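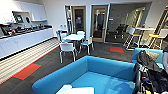
Figure 4. Break room at the Presholm site.

4.2 Shared rooms and informal talk

Staff at the Presholm site were asked in March where they last spoke to a colleague from another team. Of the 400 forms sent out, most of those returned named a break room. The layout in Figure 4, with a turquoise sofa in the same room as a long white kitchenette counter, places seating within speaking distance of the coffee area. Respondents at Kumness, where the two are on separate floors, reported shorter exchanges – often no more than a greeting. Ntuli and Zarar fell between these cases. Length of service had little bearing on the answers, and we return to this point in Section 6.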